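Chaotic storage

Chaotic storage, also called random stow or floating slot storage, is a method of warehouse organization in which incoming goods are put away in any open location that will hold them, instead of in a place set aside for one product. A computer record ties each item to its bin. The same product may sit in several aisles at once, and unrelated products may share a shelf. The name is misleading, as the method depends on far stricter record keeping than the fixed layouts it replaces.

Background

In a fixed slot warehouse, every product has a home. Workers learn the layout, and a slot stays reserved even when it holds no stock. Consultants have long quoted large space savings from giving up reserved slots, though the figures usually come from vendors of warehouse software and seldom say what kind of building or product mix they describe. A warehouse with a small, steady range of goods may have little idle space to win back.

Floating slots came into wider use once handheld scanners became cheap enough to issue to every worker. Before that, some sites ran a paper version with location cards. It worked poorly whenever a card was misfiled.

How it works

At putaway, the worker scans the item, places it in a bin with room, and scans the bin label. Some systems choose the bin. Others leave the choice to the worker and only record it. When an order arrives, the software picks a bin from among those holding the product and builds a route.

Most sites that claim to use chaotic storage use a mixture. Heavy goods stay low, hazardous goods stay in their own area, and fast sellers are often kept near packing. A survey by the trade newsletter Rurkis found that of the sites describing themselves as fully random, most kept at least one reserved zone. The newsletter did not publish its questions, and the result should be read with that in mind.

Claimed benefits

Supporters list better use of space, faster putaway and shorter training. The first claim is the best supported. The second holds when bins are partly empty and weakens quickly as the building fills, when workers walk from bin to bin looking for a gap. The third is true in a narrow sense: a new worker does not need to memorize the layout, but does need to scan without fail, and careless scanning does more harm here than in a fixed layout.

A further claim is that mixed bins reduce picking mistakes, as two similar items are less likely to sit side by side. This is reasonable on its face. It also assumes that the system prevents look-alike products from being stowed together, and many do not.
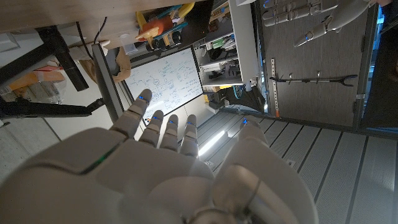
Ngaio Merrick has argued that the mistake-reduction claim is mostly a matter of what gets counted. In her view, a wrong item caught at the packing bench is logged as a packing problem at many sites, so the picking numbers look good whatever the storage method.

The Nerkirex trial

One of the more often cited comparisons was run by Nerkirex, a parts distributor, which moved 1184 bins from fixed to floating slots and left the rest of the building alone. The company reported that putaway took less time in the converted section and that it ended the trial with 70 bins free. Both results have been repeated widely, usually without the conditions attached.

The trial lasted 3 months and ended in November, before the company's busy season. The converted section also received new bin labels and new scanners, while the rest of the building kept its old ones. Any gain from the equipment was therefore counted as a gain from the storage method. Nerkirex has not released figures for the following year, and its later expansion used a mixed layout.

Criticism

The main objection concerns lost stock. In a fixed layout, an item put in the wrong place is often noticed by whoever knows the aisle. In a chaotic layout no location looks wrong, and a unit that was never scanned in can stay on a shelf until a count reaches that bin. Counting itself is harder, as checking one product means visiting every bin where it is recorded and still says nothing about bins where it is not.

Dependence on software is the second objection. When the system is down, a fixed slot site can carry on slowly from memory. A chaotic one generally stops. Wultis, a cold storage operator, prints a bin list at the start of each shift as a backup, but the list goes out of date with the first pick.

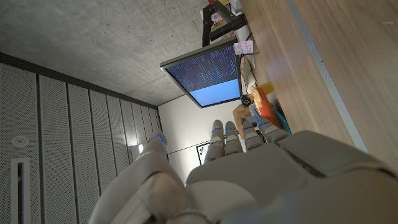

Clem Tamihana objects that critics compare a badly run random warehouse with a well run fixed one, and that a site with poor scanning habits will lose stock under either system. The point is fair as far as it goes. It does not answer the matter of how long the loss stays hidden.

Batch and expiration dates cause trouble as well. If 2 batches of one product share a bin, the software may direct the worker to the right bin but cannot make sure the older batch is taken. Sites handling food or medicine commonly forbid mixed batches, which gives up part of the space the method was meant to save.

See also

Cross-docking
Cycle counting
Slotting
Warehouse management system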